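Part 5: Papering into and around a corner

I wrote this part of the guide after doing my own box room with a Zindby mural paper, and I've added to it each time somebody has written in with a problem (thank you, Siobhán Cronin, for the one about the skirting board!). I'm assuming you've done Part 4 and have your plumb line on the wall.

You will need: paste, a hanging brush, a seam roller, a sharp snap-off knife, a long metal ruler, a pencil and a damp sponge. I use Zirano ready-mixed paste, but any paste that suits your paper will do.

1. Measure from the edge of your last full drop into the corner. Do it at the top, the middle and the bottom, and write all three down. My box room was 6 mm out between ceiling and floor.

2. Take the widest of the three and add 5 mm. Cut your drop to that width, top to bottom, and keep the offcut. You want it in step 5.

3. Paste the cut drop and leave it to soak for as long as the label says. I set the kitchen timer, otherwise I wander off and start on the skirting.

4. Hang it, brush it into the corner and let the extra few millimetres turn on to the next wall. If it creases, snip the turned bit with scissors and brush it flat again.

Caution: turn off the power at the fuse box before you work round a socket or switch. Wet paste and live wires do not mix.
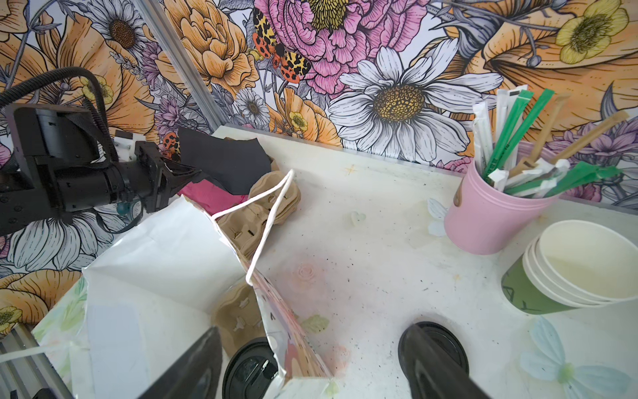
Big patterns are the ones people write to me about. With a small leaf or a stripe you can be a few millimetres out and carry on with your day, but large flowers are a different matter, especially ones with heavy black outlines like the pink bloom and the white daisies in the photo, where your eye runs straight along the line and stops dead at any jump. If that's the sort of paper you've bought, match the join at eye level first and let any drift go up to the ceiling or down behind the furniture. A metal strip over the join is another way to go, and I've grown rather fond of the look.

5. Measure the offcut, draw a fresh plumb line on the new wall at that distance from the corner, and hang the offcut to the line. It will overlap the turned edge a little. Stick the overlap down with overlap adhesive if your paper is vinyl.

6. Roll the join lightly and wipe off any paste with the damp sponge while it's wet. Go easy on the roller, it can leave shiny tracks (ask me about my hallway).

Note: Haris Vasić swears by starting in the corner and working outwards. I've tried it twice and gone back to my way, but his walls are straighter than mine.

Leave the room overnight with the heating off and the door shut. Part 6 covers windows and sills.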